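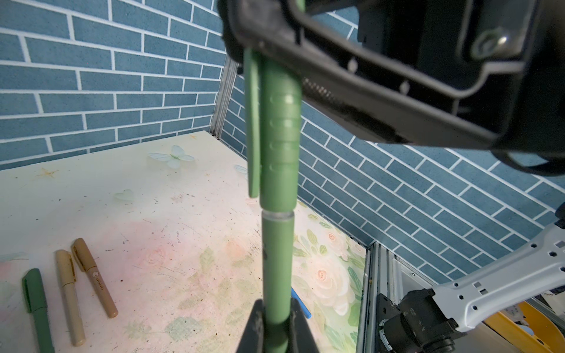 Un stylo vert tenu par les deux pinces, sur l'un de nos postes à deux bras.

Qui sommes-nous

Skurkotness est un petit atelier de robotique. Nous préparons et réparons des postes à deux bras pour des écoles techniques et pour des laboratoires qui n'ont pas le temps de tout régler eux-mêmes. Notre travail de chaque jour, ce sont les petits objets : stylos, feutres, pinceaux, tout ce qui roule et tout ce qui glisse.

Sur cette page, les entreprises racontent d'habitude leurs succès. Nous préférons commencer par une panne, car elle explique bien notre manière de travailler aujourd'hui.

La panne de novembre

En novembre, nous faisions un essai d'endurance pour notre client Furent. Le programme, que nous appelons Flinberg, demandait de passer un stylo d'un bras à l'autre, 2000 fois de suite. Au début, rien à signaler. Puis, vers la fin de l'après-midi, le bras de gauche n'a pas ouvert ses doigts au moment prévu, et le bras de droite a quand même commencé son mouvement de retour. Les deux bras ont tiré l'un contre l'autre pendant 10 secondes environ, jusqu'à ce qu'une personne de l'équipe appuie sur l'arrêt d'urgence.

Il n'y a pas eu de blessé. Un moteur de poignet était très chaud et un engrenage avait perdu deux dents. Le stylo, lui, écrivait encore.

Nous avons d'abord accusé le moteur, et c'était une erreur. La vraie cause était un connecteur mal enfoncé dans la chaîne de commande : de temps en temps, l'ordre d'ouverture n'arrivait pas jusqu'à la pince. Le programme ne demandait aucune confirmation. Il supposait que la pince était ouverte et il continuait.

Ce que nous avons changé
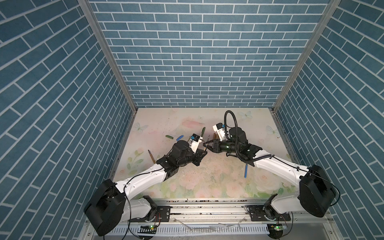 Maintenant, aucun bras ne peut s'éloigner pendant un passage avant que l'autre ait confirmé la position de ses doigts. Si la confirmation manque, les deux bras restent sur place et le courant des moteurs est réduit. C'est plus lent - certains clients nous l'ont fait remarquer - mais nous gardons cette règle sur tous les postes que nous livrons.

Nous avons aussi fixé une limite d'effort pour chaque articulation, et les connecteurs sont contrôlés à la main avant chaque essai long. Un essai long ne se fait plus sans une personne assise à portée du bouton d'arrêt. Les câbles qui suivent les bras sont vérifiés dans toutes les positions extrêmes, pas seulement au repos.

Le rapport complet de la panne a été remis à Furent, y compris la partie sur notre mauvais premier diagnostic. Nous le donnons aussi à lire aux nouveaux collègues pendant leur première semaine.

Travailler avec nous

Nos bureaux et notre salle d'essai se trouvent dans le bâtiment Bañuelos, au rez-de-chaussée, côté cour. Les visites sont possibles le matin, sur rendez-vous. Si vous avez un poste qui se bloque, qui chauffe ou qui lâche les objets sans raison claire, écrivez-nous avant de remplacer les pièces. Joignez si possible le journal des erreurs et dites-nous à quel moment du mouvement le défaut apparaît - même une observation incomplète nous aide beaucoup.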